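租的房子墙上装搁板，卖家说承重200公斤，能信吗？

提问者：半截铅笔

房子是二月份搬进来的，客厅一面墙光秃秃的，想装块长搁板放书。看中一款Skumex的，一块木板配两个支架，商品页写“承重200公斤”，五星好评一大片。我怎么看怎么可疑，随包装送的膨胀管细得跟牙签似的，200公斤是挂在哪儿测出来的，页面上一个字没提。

房东的中介Koivisto说“小孔可以打，退租时恢复原样”，什么叫小孔也不肯写下来。我敲了敲墙，有的地方闷，有的地方空，说不准是砖墙还是石膏板。大概想要的就是这种样子：

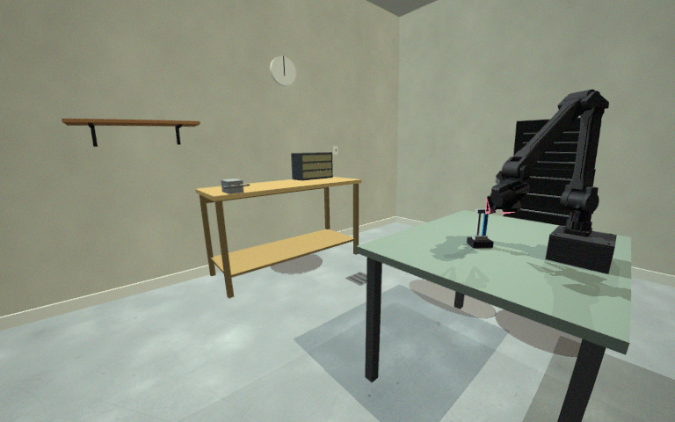

书不算少，有几套精装的，全放上去肯定不轻。邻居劝我用免钉胶，说他家粘了4年没掉过，可他粘的是个相框。想问问真正装过的人：到底能放多重？免钉胶靠不靠谱？卖家客服我已经问过了，回复是“亲，放心使用”，所以别再叫我去问客服了。

补充：钱不是问题，那套连运费546块，我怕的是半夜连板带书砸下来。

Teemu Väisänen

先说结论：那个200公斤不用看。支架本身在实验台上扛住这个数，我勉强可以信，但支架从来不是先坏的那个。先坏的是墙，或者墙里那根塑料管。凡是不写墙体材料、不写板深、不写荷载怎么分布的承重数字，我一律当广告词处理。

你得先弄清楚墙是什么。敲墙听声音不太准，我自己就听错过。找个不起眼的位置，最好是以后会被板子挡住的地方，用细钻头钻一个浅孔，看出来的粉：红色多半是砖，灰色发硬、钻得费劲多半是混凝土，白色粉末之后突然一空，那就是石膏板。钻之前拿探测器扫一遍电线和水管，插座正上方正下方都别碰。探测器也会漏报，别太迷信。

砖墙或者混凝土，扔掉附送的膨胀管，换尺寸合适的尼龙管，螺丝要吃进墙体，抹灰层的厚度不能算数。石膏板就麻烦了，支架最好落在龙骨上。龙骨的间距未必跟支架孔位对得上，所以我宁可买板和支架分开卖的。空心处用翻板螺栓也行，只是孔会开得很大，中介看了未必还觉得那是“小孔”。

还有一点，板越深，上面那颗螺丝受的拉力越大。同样的书，往外挪一挪，情况就差很多。重的放在支架正上方，靠墙放，两个支架之间的跨度别拉太长，不然板子先弯给你看。

免钉胶我不建议。胶粘得再牢，也只是粘在漆面上，漆面掉了胶有什么用？

至于中介，让他们发邮件确认孔径和数量。电话里说的，退押金那天没人会记得。

小满不满

楼上说得太吓人了吧，我家装的是Ormont的板，随便打了几个孔，书摆满了，到现在好好的。不过我家是老砖墙，你那个有空有实的我不敢保证。

要我说租房干脆别上墙，买个落地书架完事，搬家还能带走。我后来就是这么干的，客厅墙全空着，反倒觉得清爽。
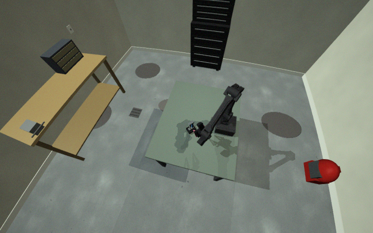 墙上不挂东西，靠桌子解决

书架记得也要防倒，高的那种尤其要注意，家里有孩子就更别省这一步。

Fokevton老用户

免钉胶我用过，牌子就不说了免得像打广告。周二晚上粘的，按说明等足了时间，板上放了5本平装书，第二天早上连着一大块漆皮躺在地上。补漆的颜色怎么都调不对，押金扣了一部分。

一楼答主讲的龙骨那段是对的，但“钻浅孔看粉”我有点保留意见。有的墙外面贴了一层石膏板，后面隔着空腔才是砖，浅孔只能看到第一层。真要放精装书，请个师傅上门看一眼，当面问他打算用什么固定件。答不上来的，换一个。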